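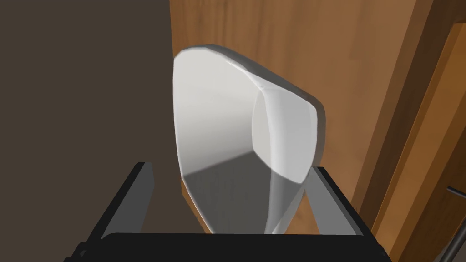 Wevley Evening Classes
Drawing for Beginners: notes for session 4, edges and tone

Last time we looked hard at line, and some of you went home with sketchbooks full of lovely wiry chairs. This week we throw the line out! Look at your own hand against a window. There is no black line round it, only a place where one tone stops and another starts, and once you begin seeing edges that way you can't stop (I still do it on buses).

Words we'll be using

Tone: how light or dark something is, whatever its colour. A red jumper and a green door can have exactly the same tone.
Hard edge: a sudden change of tone. The side of a box, a roof against the sky.
Soft edge: a slow change. A cheek, an egg, the shadow of a tree a long way from its trunk.
Lost edge: no change at all. A dark coat against a dark doorway. Leave it out and the eye fills it in for you, and I think this is the best trick in the whole of drawing.

Warm-up, 15 minutes

Fill a strip with five squares, from bare paper to the darkest black your pencil will give. Most people make the middle three far too similar. Squint at your strip. If two squares melt together, push one of them darker.
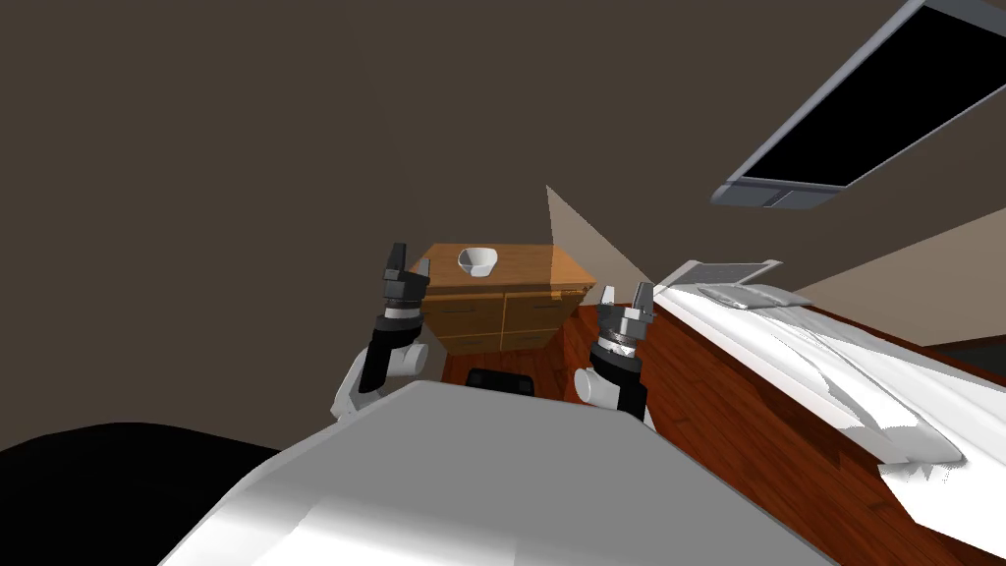 Once the strip is done, keep it beside you and use it as a ruler for tone. Hold it up next to whatever you are drawing, shut one eye and find the square that matches. It feels slow for the first ten goes and then it becomes quick, and rather addictive.

Main exercise, 20 minutes

Pick a corner of the room with one big dark shape and one big light shape meeting in it. No outlines, please. Lay the dark in with the side of the pencil and stop where the light begins.
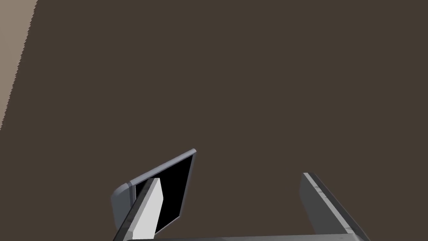 Big plain shapes are harder than they sound, and they deserve as much care as the fiddly bits. Beginners rush across them to get to the interesting part, then wonder why the drawing looks thin. Take the large dark brown area here and the wedge of pale beige at the upper left: two tones, one slanting boundary, and already you have depth. Look along that boundary as well, where it goes in little steps like saw teeth. In your own drawing, decide whether an edge like that should stay crisp or be softened with a fingertip.

For next week

Read page 18 of the course booklet, the part on cast shadows.
Draw one white thing on a white cloth, by a lamp if you can. Use Paracha paper or any cheap cartridge pad.
Bring a putty rubber.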